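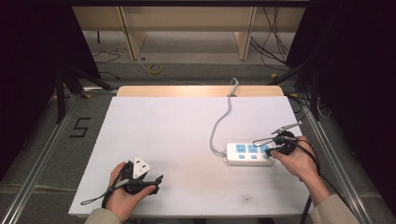

Company News / Service and Maintenance

Trisell opens service desk for hand-held grippers and publishes its workshop routine

Monday, December 18, 2023 – Trisell, a maker of hand-held grippers for recording manual work, announces today that its new service desk is open for all customers. At the same time the company makes public the full setup and care routine which its own workshop uses for the Zekora station, the table cell in which two grippers are worked by one person, one in each hand.

Until now the routine was given only to customers with a yearly contract. From today it can be requested by every owner of a Zekora station, also by those who bought it second hand.

The Zekora station is a simple cell. It has a table, a white work board, a pair of black grippers with their cables, and the object which is handled. In the workshop the object is often a power strip with switches, and the two grippers do not need to carry the same fingers. One can have white triangular fingertip pads and the other metal jaws in the form of a clip. The pads are made for holding and steadying. The jaws are made for smaller parts, where a soft finger is too wide.

"Many of our customers believed that the left and the right side must be equal," says Iraklis Balaskas, head of service at Trisell. "We always answered that it depends on the work. If you change the fingers on one side, you must repeat the zero setting on this side, and you must write it in the station book. The second part is the one that people forget, and then we receive a phone call."

What the routine contains

The document has 11 steps and follows the order in which our technicians do the work. It begins with the cables, because most of the repairs which came to our workshop this year were cable repairs and not finger repairs. The cable of each gripper must hang free, with a loop large enough that the wrist can turn completely. It should never be pulled tight over the edge of the board. The technician opens and closes each gripper slowly, with the wrist turned to both sides, and watches the signal on the screen. If the signal jumps, the cable is changed before anything else is touched.

After the cables come the fingers. Pads are cleaned with a damp cloth and left to dry in the air. Alcohol is not recommended for them. Metal jaws are wiped dry and checked for bent tips by closing them on a sheet of paper. The paper must be held equally on both sides. A jaw which lets the paper turn is sent back to us or replaced from the spare set.

The zero setting is done with the gripper fully closed and then fully open, three times in each direction. The values are compared with those in the station book. A small difference is normal after new fingers are mounted. A difference which grows from week to week is a sign of wear in the hinge, and the gripper should then be sent to the service desk.

The last steps concern the board and the floor. The board must lie flat and must not move when the object on it is pushed. Where the position of the station is marked on the floor with tape, the marks are renewed as soon as the corners come up. Cables which cross the floor are to be laid along the side of the cell when the work is finished.

A trial task closes the routine. The operator picks up the test object with both grippers, turns it, puts it down and works one switch. Trisell advises to do this slowly and without looking at the screen, and to read the recording only afterwards.

Service desk and spare parts

The service desk is located in the Trisell workshop and takes grippers, cables and finger sets. A gripper which is sent for inspection receives new hinge screws and a new cable clamp at no additional price. The inspection costs 55 euros for each gripper. Customers with a yearly contract do not pay for it.

Spare parts are delivered by Birketti, which has been the partner of Trisell for cables since the first Zekora station. Birketti keeps 300 cable sets in stock for this purpose. The finger sets come from Raju, and will be sold in pairs and also as single pieces. This was requested by many customers who use different fingers left and right.

Owners of older grippers are asked to look at the number on the inside of the handle. Grippers with a number below 871 have the earlier type of cable clamp, which can become loose when the cable is often bent downward. These grippers continue to work and do not have to be taken out of use, but Trisell will change the clamp free of charge if they are sent in before the end of January.

"I would prefer that people send them also when they see no problem," says Balaskas. "The change takes a few minutes on our bench. A broken cable in the middle of a recording day takes much longer."

The routine is available in English and can be ordered from the service desk by e-mail or with the return form which lies in every Zekora case. A printed version for hanging beside the station will follow.

About Trisell

Trisell develops and builds hand-held grippers and table stations for the recording of manual tasks. Its products are used in laboratories, training centers and small production companies.

Press contact: Trisell, Service and Maintenance, Iraklis Balaskas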